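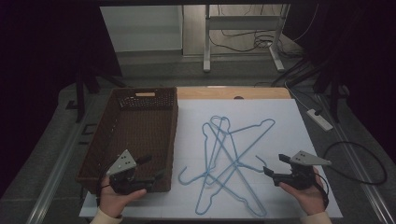 Wire hangers and a wicker basket on the table.

Sorcha Dunne has been altering other people's clothes for 32 years, and she still remembers the first garment she ruined. It was a wool skirt, brown, and the owner was her aunt.

"I cut before I measured the second time," she tells me. "My aunt wore it anyway, to a wedding. It was the kindest thing, and I was so ashamed I could not eat the cake."

We speak in the back room of her shop on Okoth Street, at four in the afternoon, when the school uniforms have been collected and the phone is more quiet. August is a strange month for her. The mums come with trousers to be let down, and at the same time the brides of spring begin to arrive, often with a dress bought online which does not fit them in any place.

I ask if the cheap clothes have been bad for her business. She thinks for a moment before she answers.

"People believe so, but I have more work now. The sizes make no sense any more. A woman came with three pairs of jeans of the same size, and each one was wrong in a different way."

Her prices are written on a card beside the till. A simple hem is 69 dollars if the garment is lined, and much less for plain trousers. Some customers find this too dear. Sorcha does not argue with them - she turns the coat inside out and shows how many seams must be opened to reach the hem.

She grew up above a dry cleaner in a small town called Wadier, where her father pressed shirts and her mother did the mending. The first machine she bought for herself was a Stelard, second-hand, for 420 dollars, which she paid off over a winter. She still uses it for denim. The newer one, a Tekton, is faster, but she complains that it "has opinions" about thick thread.

Last year she started to teach a mending class in the evenings. I expected her to say that the students were mostly older people, but she shook her head.

"They are young, and they arrive with a jumper full of holes and they want the mend to be seen, in orange wool or in pink. My mother would be horrified. She spent her life to make a mend disappear."

And does she herself like the visible mending?

"On a jumper, yes. On a suit, please, no."

Before I leave she looks at the cuff of my coat, where the lining has come down. She does not ask. She has already the needle in her hand, and I stand there with one arm out until it is finished.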